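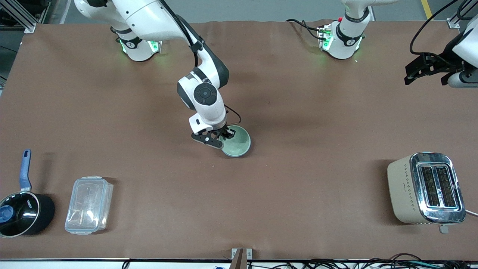

Das Storkside-Turnier ist ein Rugby-Turnier für Siebener-Mannschaften, gespielt wird auf 4 Plätzen. Wer auf der Zeltwiese übernachtet, versorgt sich dort selbst und bringt sein Geschirr mit. Eine Keramikschüssel wie die hellgrüne auf dem Foto ist in Ordnung, ebenso Kochtopf und Kunststoffdosen. Ein Toaster darf nur im Küchenzelt angeschlossen werden. Stand der Antworten: 13. Juli 2026.

## Bis wann kann ich eine Mannschaft melden?

Die Meldefrist für Vereine ist im Mai abgelaufen. Freie Startplätze vergibt Marianna Kubiak über die Warteliste.

## Was kostet die Teilnahme?

200 Euro pro Mannschaft. Die Zeltwiese ist darin enthalten — Strom am Zelt nicht.

## Wie viele Spieler dürfen in den Kader?

Zwölf. Nachmeldungen nimmt Tianyou Xu bis zum ersten Anpfiff entgegen, danach bleibt die Liste geschlossen.

## Wie lange dauert ein Spiel?

Zweimal sieben Minuten mit zwei Minuten Pause. Bei Gleichstand in der Gruppe gibt es keine Verlängerung. In den K.-o.-Spielen entscheidet der erste Punktgewinn.

## Sind Stollen aus Metall erlaubt?

Auf den Rasenplätzen ja, auf dem Kunstrasen nicht. Die Schiedsrichter kontrollieren vor jedem Spiel.

## Gibt es Parkplätze?

Am Eingang Nord stehen 168 Stellplätze zur Verfügung. Busse parken hinter der Halle und melden sich vorher bei Zhenhua Fang an.

## Darf mein Hund mit?

Ja, an der Leine. Auf den Spielfeldern und im Küchenzelt sind Hunde nicht erlaubt.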